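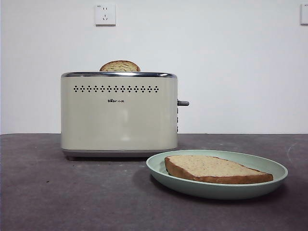
Toast Mornings Are Coming Back to Lastisberg in October

LASTISBERG. Hi, I'm Paloma Strickland, and I run the breakfast counter at Shehata, the little cooking school up the hill from the station. I asked if I could write this announcement myself, so please forgive the brackets (there will be brackets).

Starting in October we're opening the counter again for Toast Mornings, from 8 a.m. until the bread is gone. You get a slice, you get a plate, you pick what goes on it. Last season we served 3000 slices, and I'm still finding crumbs in my coat pockets!

We've kept the setup plain. The toaster is a cream two-slice Bear with a chrome rim and a row of tiny perforations across the front, and I'm fonder of it than a grown woman should be. Two slots means you wait your turn, and the waiting is when people start talking to each other. Said Hamdy, our baker, put it better than I could: "I don't want a conveyor belt. I want somebody standing there arguing with a stranger about marmalade."

Said is baking 22 loaves for the opening morning, mostly white, plus a dark rye that I plan to hide a slice of for myself.

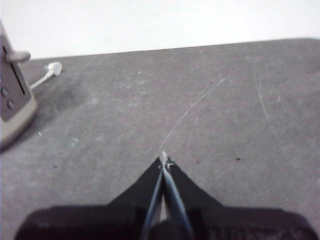
I've always liked a dark gray top against a white wall for breakfast. Pale plates look great on it, and jam spills are easier to forgive. Wipe up your own butter, though, please!

Jaqueline Beltrán is bringing her quince jelly again, and this year she's teaching a short class on it too, right after the first Toast Morning. There's room for 60 people at the counter sessions over the morning, but the jelly class is much smaller, so put your name down early at the front desk.

Toast is 2 dollars a slice, toppings included. Kids are welcome, and so are your own jars of whatever you made over the summer.

Press contact: Ilse Seidel, Shehata, Lastisberg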